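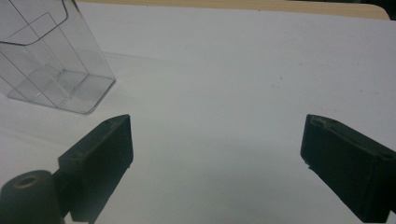 Apprendre le swahili à quarante-six ans, je ne sais pas ce qui m'a pris. Enfin si, je sais très bien : c'est la faute de Mwanaisha Lyimo, ma voisine de bureau chez Bergeron, qui m'a appris à dire bonjour dans l'ascenseur en décembre et qui a eu le malheur de me féliciter. Depuis, je ne la lâche plus ! Je traîne mes fiches de vocabulaire partout, dans mon sac, dans la voiture, dans la salle de bains, et il était temps de les ranger. Il me fallait une boîte à compartiments, en plastique transparent. Comme ça je vois les fiches à travers les parois et je culpabilise en passant.

Donc, le swahili. On m'avait dit « tu verras, c'est facile, ça se prononce comme ça s'écrit ». Pour la prononciation, d'accord. L'accent tombe presque toujours sur l'avant-dernière syllabe et on s'y fait en une soirée. Mais alors les classes nominales... En français on a deux genres et on se plaint déjà. Là, il y a toute une série de familles de mots, chacune avec son préfixe, et tout le reste de la phrase doit suivre. Kitabu, un livre. Vitabu, des livres. Kitabu kizuri, un beau livre, et vitabu vizuri au pluriel. Jusque-là je trouve ça charmant, on dirait une comptine. Et puis arrive mtoto, l'enfant, qui devient watoto, et mti, l'arbre, qui devient miti, et moi je mélange tout. J'ai parlé à Mwanaisha de mes « vitoto » – elle a ri tellement fort que Gordon Marchand est sorti de son bureau pour voir ce qui se passait. (Il paraît que le mot existe, mais que ça fait « tout petits bébés ». Mon fils mesure un mètre quatre-vingt-deux.)

L'autre chose qui me rend chèvre, c'est l'heure. On compte à partir du lever du jour, donc sept heures du matin se dit saa moja, la première heure. C'est logique, c'est même très joli quand on y pense, sauf qu'il faut faire six heures de gymnastique mentale avant de répondre à « on déjeune quand ? ». J'ai raté une pause-café comme ça.

Côté méthode, j'ai un peu tout essayé. D'abord une application, Flinari, qui m'a fait répéter pendant des jours que l'éléphant buvait du lait. J'ai cumulé 1 589 points et je ne savais toujours pas demander où étaient les toilettes ! Ensuite un vieux manuel déniché chez Wornmont, la librairie d'occasion derrière la gare, plein de dialogues entre un douanier et un monsieur qui a perdu sa valise. Celui-là, je l'adore. Il sent la cave, les exercices sont déjà remplis au crayon par quelqu'un qui se trompait autant que moi, et j'apprends au moins des phrases entières.

Et puis il y a les fiches. J'en ai écrit 100 à la main, le swahili devant, le français derrière, et j'en tire trois chaque matin pendant que le café passe. Trois, pas plus, sinon je bâcle. Celles que je rate retournent sur le dessus du paquet. Le mot kumbukumbu y est depuis si longtemps que le carton commence à gondoler, et il veut dire « souvenir », allez comprendre.

Ashraf El Ouafi, qui m'a laissé un commentaire sous le dernier billet, me demande si l'arabe aide. Je lui retourne la question ! Je vois bien passer des mots qui doivent lui parler, kitabu justement, ou safari, ou habari. Alors Ashraf, si tu t'y mets, raconte-moi, je suis curieuse de savoir si tu vas plus vite que moi. (Ce n'est pas très difficile.)

La prochaine étape, c'est de tenir cinq minutes au téléphone avec la mère de Mwanaisha, qui est au courant du projet et qui trouve ça très drôle. J'ai préparé les salutations, il y en a une bonne ribambelle et on ne les expédie pas. Après, je compte sur elle pour parler. Je vous raconte ça dans le prochain billet, et d'ici là, kwaheri !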